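Grip notes: two pairs of hands are better than one

Hello again from the big grey room. If you read the July issue you'll remember I was rather rude about our old hand-held grippers, and several of you wrote in to say I'd been unfair. So I've spent a good chunk of this month going back and forth between the old Targate fingers and the new Gultater ones, and I've got a proper opinion now (well, most of one).

For anyone who's missed the earlier bits, we collect our practice runs by carrying the grippers round ourselves and doing the job by hand, and the arm learns from that later on. It means the thing has to be comfortable! You can have the cleverest fingers going, but if your wrist is aching after 4 goes at a bottle cap you'll start getting sloppy, and sloppy runs are worse than none.

Sólveig Frandsen and I split the work between us. She did the cups and bottles, I did cloths and cables, and then we swapped. We kept 233 runs with the Targate set and 517 with the Gultater, which I know is lopsided, so please don't write in. The Targate pair had a week off while we waited for a spring from Esby.

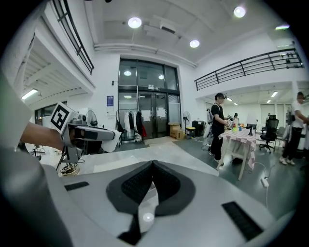

Two of the hand-held grippers out on the floor, ridged black finger pads nearest.

On to the fingers, then. The Gultater pads have deeper ridges and I like them a lot for anything smooth. Small bottles stay put when you tilt them, even if you've grabbed a bit high. The Targate ones are softer and they're still my favourite for fabric, where the deep ridges tend to snag a thread and drag the whole cloth along with you. Sólveig disagrees with me on this and says I squeeze too hard. She may have a point.

Tracking was the other thing. We'd been losing position whenever the printed marker on top got turned away from the camera, mostly when reaching low, and I'd blamed the gripper for it. Wrong! It was the controller. The Tamura box was still on its old settings and dropping pictures whenever both grippers ran together. Sólveig changed one line and our lost runs went down to 7 for the whole second half. I have apologised to the gripper.

Still to do: thin things. Neither set will pick a coin or a flat card off a table without a lot of fuss, and I've been sticking bits of rubber on the tips to see what helps. If you've got a pad material you swear by, send me a scrap of it and I'll give it a go before the next issue. Sólveig wants to try the arm with one of each, Gultater on the left and Targate on the right, and we've booked the room for that already.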